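Flellach Tabletop

The Flellach Tabletop is a two-armed robot kit for kitchen tasks, sold by Nokgate and meant for schools, small labs and people with a very forgiving spare table. It comes with two arms, two grippers, a brown mat and a manual that spends its first chapter on how to unroll the mat.

History

Nokgate grew out of a repair shop in Carvalho, where Ermelinda Cunha built the first pair of arms to sort spoons. The spoons were never fully sorted. A kit version went on sale one October in a run of 1000, and a second run of 3000 followed once the company had found a supplier for the screws.

Design

Each arm ends in a gripper with two fingers, a number the maker defends at length in its sales leaflet. The arms stand at opposite sides of the table and share one controller, which keeps them from shaking hands by accident. Owners teach the kit by guiding the arms through a job and saving the result as a "routine." Routines can be traded on Zemeo, the company's online library, which holds 1478 of them – a good many titled "test."

Use

Most published routines deal with dishes, pans and lids. Nokgate supplies none of these, and advises owners to start with whatever is in the cupboard and is not a wedding present. A typical practice table has plates in a rack, mugs on a wooden stand, a saucepan and a toaster oven, with one arm working over a plate and the other reaching across the oven. 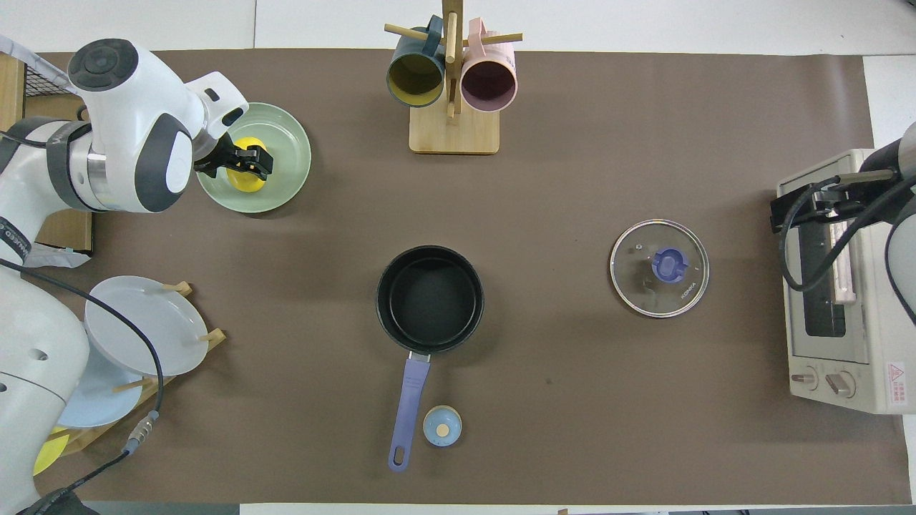

Clementina Neves wrote in a reader's note on Zemeo that the kit was worth the money for the teaching mode alone, but that she had spent a whole Thursday on one lid routine and would have liked a warning in the manual. Nokgate added the warning to the next edition. It comes after the chapter on the mat.

Support

Spare fingers are sold in pairs. Arms may be sent back to Carvalho for service, provided the owner has kept the box.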